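革小物の工房ミーティング 議事メモ

日時:2025年10月2日、夕方から
場所:工房の二階
書いた人:わたし(今回も記録係です)

えーと、今回は議題が四つ。おしゃべりが多かったので、決まったことと決まらなかったことを、思い出せる順に書いておきますね。

一、名入れキーホルダーの刻印
五月に始めた名入れキーホルダー、累計で355個になりました!思ったより出ています。ただ、刻印の深さが日によって違うという声がお客さまから二件。革の湿らせ方が人によってばらばらなのが原因じゃないか、という話になり、霧吹きは二回、そのあと五分置く、でそろえることに。わたしは三回派だったんですけど、多数決で負けました。文字数は今までどおり八文字まで。ハートの記号を入れたいという要望は、型を一本作ってから値段を考えます。

二、金具の仕入れ
真鍮のナスカンを今のところから続けて買うか、Kerslakeに替えるか。Kerslakeは最低ロットが2,000個で、正直うちには多いんです。でも見本を触った感じ、バネの戻りはこっちのほうが好き、という人が半分以上。ロットを割ってもらえないか、わたしがメールで聞いてみます。返事が来るまでは今のまま。Doltaの丸カンは在庫が残り100個くらいなので、これは先に追加しておきます(前と同じ太さで!前回まちがえたのはわたしです、すみません)。 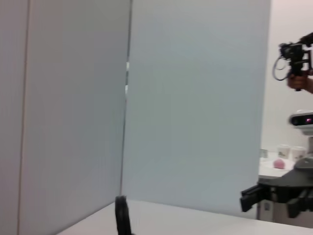 三、秋の展示即売会の売り場
Lotettiの会場で出すブースの話。去年は商品を平らに並べすぎて、遠くから何屋さんかわからないと言われてしまったので、今年は高さを出したい!という意見でまとまりました。ベルトは吊るす、財布は立てる、キーホルダーは手前の低いところ。背景については、写真にあるような薄いグレーのパネルを二枚、少し角度をつけて並べる形がいいねと盛り上がりました。茶色の革が沈まないし、白い天板とも合いそうです。ただ、パネルとパネルの間のすき間は気になる人がいて、布を垂らすか、いっそ看板を掛けるかで意見が割れ、そこは次回に持ち越し。布派がやや優勢でした。

値札は手書きに戻します。印刷のほうがきれいだけど、手書きのときのほうが話しかけてもらえた気がする、という理由で、これは反対なし。書くのは字のうまい人にお願いしたい(わたし以外で)。

四、通販ページと送料
小物だけの注文は送料を800円にそろえる案が通りました。今は地域ごとに細かく分かれていて、問い合わせのたびに表を見に行くのが大変だったんですよね。ベルトは箱が長いので別扱いのまま。ページの文章もこの機会に直します。「一点ずつ手縫い」と書いてあるけれど、ミシンを使っている商品もあるので、商品ごとにちゃんと書き分けること。

Pludemicoの染料の色見本も回しました。緑がとてもよかったです。ただ色落ちの試験がまだなので、端革で白い布にこすってみてから決めます。試験用の端革は棚の二段目に入れておくので、捨てないでくださいね。

そのほか
・菱目打ちの刃が一本欠けています。研ぎに出すか買い直すか、次回までに値段を調べる
・修理で預かったベルトの札は、住所を書かず受付番号だけにする
・コーヒーの豆が切れました

次回に回したもの
・パネルのすき間をどうするか
・ハートの型の値段
・Kerslakeからの返事の報告

抜けているところがあったら、このメモの下に直接書き足してください。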